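We use cookies to improve your visit. By continuing you accept our cookie policy.

Rain jackets collected in Flilerdale will get new elastic

The clothes repair room in Flilerdale has received 636 used jackets and raincoats since it opened its collection in October. Almost 200 of them are already repaired and given back for use, the organizers said on 27 June 2023.

The room is run by Stuvine, a small sewing cooperative with four members. Győző Szilágyi, who leads the repairs, said that the fabric itself is usually good. The trouble is mostly in the cuffs and the waist, where the elastic becomes weak after some years.

"People think the jacket is finished, but it needs only one hour of work," he said. "We open the seam, we pull out the old band and we sew a new one. The folding at the end takes also time, because light fabric does not want to stay flat." 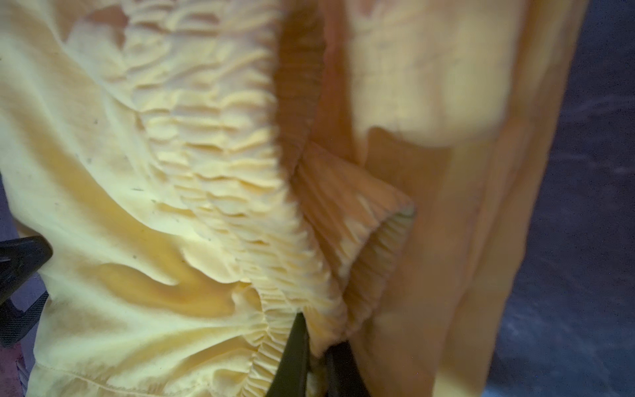 The elastic is bought from the shop Amow, on Rungrueang Street, which gives the cooperative a lower price. Jackets that cannot be saved are cut for patches, and the zippers are kept in a drawer.

Stuvine asks that pockets are emptied before the clothes are brought. Children's sizes are most needed for the autumn.

Last updated: 16:40

Contact | Copyright Flilerdale Local News | Back to top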